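From: Shona Guthrie
To: odana-league list
Subject: Re: Registration window and the squad cap

Catherine Mowat wrote:

> Two clubs have asked whether a player released in August
> can sign elsewhere in the league before the window closes,
> or whether he has to sit out. Rirkia also want to know if a
> loan counts against the cap for both clubs. I can't find
> either point in the current rules. Can someone confirm
> before I reply to them?

Both are covered, but in different sections.

Released players: section 4, second paragraph. A player whose registration has been canceled by his club may register with another club at any time while the window is open. There is no waiting period. The 90-day rule people keep quoting applies only to a player who has already appeared for two clubs in the same season. A preseason friendly is not an appearance for this purpose.

The cancellation form has to reach Faustino before the new registration does. If they arrive in the wrong order the system rejects the second one and does not tell the club. Zotis lost a left back for two matches that way last season.

Loans: a loaned player counts against the cap of the club he plays for. He does not count for the parent club while the loan is active. If he is recalled, he counts again from the date of recall, and the parent club must have a free place. Cruickshank were over by one last spring after a recall and paid the 200 fine. The 2,000 figure that has been mentioned on this list is the maximum for fielding an unregistered player and has nothing to do with the cap.

One point is unclear to me. The rules say goalkeepers signed on an emergency basis are "outside the squad total," but they do not say what happens if the emergency signing is later made permanent. Eirini's reading is that he joins the total on the day the permanent form is stamped. I agree, but I would like it in writing before the window closes — Qiuyue, can you draft a sentence for section 4?

Catherine, you can send the first two answers to the clubs now. Leave the goalkeeper question out.

Shona
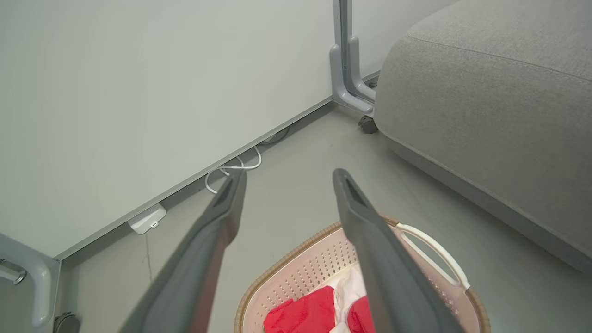 Pink and white laundry basket, handle end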